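The Cloth Cupboard Clear-Out: Gallery

Posted 20/06/2024

Hello and welcome to the rags page! I promised I'd put something up about sorting out the cloths and bags, and a few of you have been asking (well, one of you has asked several times), so at last I've got round to it. It all began when I went looking for a duster under the stairs and came out with a swimming costume, a tea towel from Stultau and an odd glove. After that there was no going back.

I gave myself a weekend in the end, plus a couple of evenings, and went through the lot: dusters, floor cloths, flannels that had been demoted from the bathroom, shopping bags stuffed inside other shopping bags. I had three piles going, for keeping, for cutting up and for the textile bank, and a mug of tea that I kept losing behind them.

My main rule was that anything soft and thirsty stays, however ugly. Old towelling is the best thing in the world for windows and wet dogs, and a frayed edge doesn't bother me at all. I used to hem mine, years ago, when I had more patience and a sewing machine that worked. Now I just snip off the long threads when they start catching on the taps, and if I miss a few, so be it.

Yellow is for the kitchen in our house, by the way. I know some people have a whole system with a colour for each room, and I did try it once with a set of 12 from Mimport, but the blue ones and the green ones came out of the wash looking identical and I gave up.

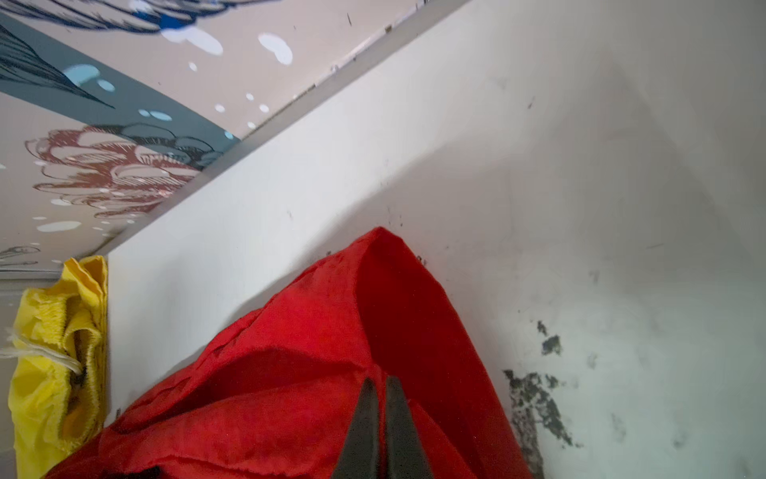 Red things are my weakness, I'll admit. I can't pass a red bag on a market stall, and they're always the ones I hang on to long after the creases have stopped dropping out and the colour has started to go. My favourite came from the Wilczyńska shop by the station, the one with the buttons in the window, and it has carried potatoes, library books and (once, for a very long bus ride) a birthday cake. It stays. I'm not even discussing it.

The nylon ones do slither about, mind you. Fold one neatly, put it on a shelf and by the morning it has unfolded itself and gone down the back. I've stopped folding them altogether. They get stuffed in with the cloths, which hold them in place very nicely, and I can grab one on my way out of the door without bringing the whole lot down on my head.

As for where to keep everything, I do like something plain white that wipes down. I had my eye on a lovely tall Drakitz unit with pull-out baskets, but it was 300 pounds and I couldn't look my own dusters in the face if I'd spent that on them. A plain tub does me fine. Give it a wipe round the corners every so often, as fluff collects there like you wouldn't believe!

Final score: 19 cloths kept, far more than that cut up or sent off, and the odd glove still hasn't found its partner. I'll be doing the same with the bedding in September, once the summer visitors have gone home, and I'll add it to the gallery then. If anybody has a good use for single pillowcases, do leave me a note in the guestbook, I've got a drawer full of them.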